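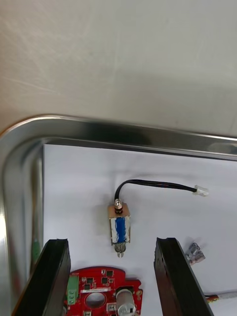 **Resthorpe Ringer, issue 8, page 4**

I'd been promised tea and a sit-down, and what I got was forty-one steps up a spiral staircase with a rope for a handrail. "You'll be fine," said the tower captain of Orkier church from somewhere above my head. "Keep left, and don't look at the pigeons."

She's been ringing since she was eleven and has run the band for most of her adult life. She'd rather I didn't use her name ("they all know who I am, and the ones who don't will only ring me up about the noise"), so the captain she'll stay.

We did get the tea in the end, out of a flask, on a bench under the ropes. There are eight bells at Orkier, and the heaviest has a crack in the lip that she talks about like a bad knee. I asked how she got started.

"My mum wanted me out of the house on practice nights. There was a biscuit tin. I came for the biscuits, and by about the third week I could handle a rope without frightening anybody."

I had a go myself, with her hands on the rope just below mine, and I can report that it's terrifying! You pull, it goes away, and then it comes back when it feels like it. She says everyone pulls too hard at first. "Big lads are the worst. They think they're in a tug of war. The bell's doing the work — you're just reminding it."

What I really wanted to know about was the long peal last March. The band rang for just under three hours without a stop, and I live near enough to have heard every minute of it. Did she enjoy it?

"The first hour, yes. The second hour I was thinking about my feet. After that you go somewhere else altogether. I couldn't tell you what I thought about. Soup, possibly."

They'd tried the same peal twice before. One attempt fell apart after 2992 changes, when two of the ringers swapped places in their heads and neither would give way. She still won't say which two. "I know, and they know, and they both bring cake at Christmas."

I asked about the complaints (there are always complaints) and she was kinder than I'd have been. The Tapia Lane houses went up a few years ago, and a couple of people there hadn't reckoned on a Sunday morning. She invited them up. One came, stayed for the whole practice and now rings the treble. The other bought thicker curtains.

New ringers are the worry. The band is down to some 8 regulars, and when anyone has a cold they ring on six and hope it sounds deliberate. She'd take anybody over ten who can count and turn up. "You don't need to be musical. I'm not. I can't sing a note, ask the choir."

Her own children never took to it. One plays five-a-side and the other lives too far off, though he did ring her once from a campsite to say he could hear bells and they were clipping the fifth.

Practice starts at half past seven, and the door's the little one round the north side. It sticks, so give it a shove.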